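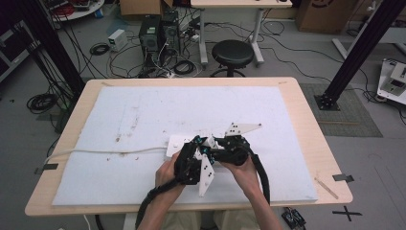

Fullham's Open Seats, and Who Gets to Fill Them

When the Fullham town council voted in December to add two seats for residents under 30, the press release called it a new chapter. The rules came out four months later, and they read more like the old one.

To get on the ballot, a candidate needs 315 signatures from registered voters in a single ward. The Beltow ward, where most of the town's renters live, had 2,002 registered voters at the last count. Candidates for the regular seats need 21. The council says the higher bar keeps out people who aren't serious. It has not said why a serious 50-year-old can be spotted with so few names.

Then there is the vote itself, or the lack of one. Youth members may speak, sit on panels and propose motions. They may not vote on the budget, on zoning or on hiring, and that covers most of what the council does on a given night.

"I was told I'd have a voice," said Vega Robles, 24, who is collecting signatures outside the Prieto Street library after work. She had 309 when we spoke, and the clerk had already thrown out a handful for missing apartment numbers. "I have a voice now. I can use it at public comment for three minutes."

Council president Remedios Goicoechea defends the plan as a first step. She points out that turnout among young voters was poor last time and says the seats will "build the habit." Asked when the members might get a full vote, she said the council would review the matter after two terms. That's eight years. Anyone elected at 24 will be too old for the seat by then.

Other towns have tried this. Clevora, across the river, set up a youth seat with similar limits and has had trouble finding anyone to run for it - officials there blame apathy, and they may be partly right. But a job with homework and no power was never going to draw a crowd.

Robles plans to file anyway. The deadline is April 29, 2025, at noon, in person, at a clerk's office that opens at ten.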